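Twin rooms: the gap, the ledge and the flat box
Speaker notes, Kayode Balogun
Housekeeping afternoon, Larnier House, March 31, 2019

Slide 1. Title

Say good afternoon. Say the session is 50 minutes with questions and that the handout is by the door.

Introduce myself: I look after rooms at Larnier and did the same job at Wallin before that. I still do rooms most mornings.

Ask for a show of hands: who works mainly on twins? Who has hit a knee on a bed frame this month?

Slide 2. Why twins get a talk to themselves

Doubles are easier to walk round. In a twin, most of what the guest uses ends up between the beds or on the ledge over the headboards, and you do the work standing in a gap one person wide.

In May last year we kept a tally at Larnier of things found in rooms after checkout. It came to 1,527 items across the whole house. I am not going to read out the list. The part that matters today is that the ledge was the most common place, ahead of the bathroom and the wardrobe shelf.

Mention that Sodach ran the same tally with us and got the same order. Their rooms have no wardrobe shelf, so it isn't a perfect match.

Slide 3. Getting into the gap

Light first. The gap is the dullest part of the room even at midday. Curtains open, then both bed lamps, then the ceiling light if there is one.

Walk in forwards and come out backwards. Do not try to turn round with a tray or a bag of linen.

Nothing goes down on the floor in the gap. If you need to put something down, use the foot of the bed nearer the window. New starters put the bin bag on the floor and then stand on it.

Pause for anyone who wants to disagree. Someone from Utero usually does, because their gaps are wider.

Slide 4. What ends up there

Read out the kinds of thing, slowly:

Food. Towels. Pots and tins. Chargers. Flat packaging.

Food on a ledge is treated the same as food on a desk. During a stay it is left where it is unless it has gone off or is open and leaking. After checkout it goes out, wrapped or not. We do not keep it as lost property and we do not take it home.

Towels and cloths come off the ledge before anything else is touched. One hanging over the front will pull whatever is next to it down behind the bed. Lift it straight up with one hand while the other holds back its neighbours. If it is a house towel it goes to linen. If it is the guest's own, fold it and put it on the chair.

Canisters and tins: check the lid before you pick one up. Take hold of it low down. If there is a label, turn it to the front when you put it back.

Cardboard: keep it flat. Two hands, level, until you are clear of both beds. A box that looks empty may still have something in it, and if you tip it over a made bed you are making the bed again. Any caps or lids you have picked up with it should be held against the board with your fingers so they come out of the gap in the same trip.

Next slide is a gap between two beds with a ledge still to be cleared. Give them half a minute with it. Ask what they would move first. I want to hear the towel, as it is hanging over the front with a canister right beside it. If someone says the box, point out that it is already in hand. Then ask about the charger in the outlet strip on the right and the cable running down from it towards the bed. 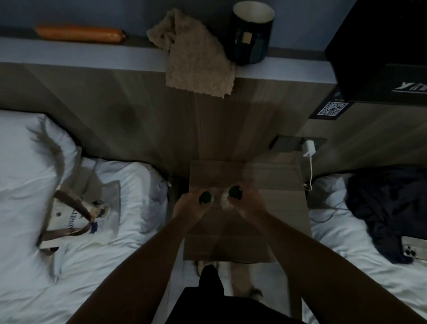 Slide 6. Chargers and cables

During a stay, a charger that is plugged in stays plugged in. Work round it. Make the bed on that side last and lay the cable back on top of the cover so it is not tucked in with the sheet.

After checkout, unplug at the plug and never by the cable. Wind it loosely and bag it with the room number and the date. Chargers are the thing people ring up about. We keep them for 4 weeks.

Check the strip itself while you are down there. Loose face or scorch mark: switch off, do not wipe, report it.

Slide 7. Wiping down

Order is ledge, panel, strip. Dry cloth on the strip, always.

Wood-grain panels show marks above the pillows, where heads and hair have rested. A damp cloth with a drop of washing-up liquid will shift a fresh one. Go along the grain and dry it straight afterwards. Older marks may need a second go the next day. Do not use the bathroom spray, which leaves a pale ring. We lost a panel at Wallin that way and it cost 100 pounds to replace.

Stickers on the panel, including square codes for scanning: wipe across the face and keep away from the corners. If a corner is already up, press it down and write it in the book.

Boxes and units fixed to the wall: dust the top, which you will have to do by feel if you are my height. Leave the underside alone.

Slide 8. Leaving

Last look is from the door, bending down far enough to see under both beds. Caps and bottle tops roll, so check by the skirting.

Cardboard goes to the paper cage, flat. Plastic tape off first if it comes away easily.

Slide 9. Practice

If the room upstairs is free, split into pairs and take turns. One strips the ledge, the other watches their elbows. Five minutes each, then swap.

Questions that came up last time: can we move a guest's things to hoover? (Yes, and put them back on the same side.) What about medicines? (Do not touch, ring down.)

Remind them to sign the sheet. Tea is in the breakfast room.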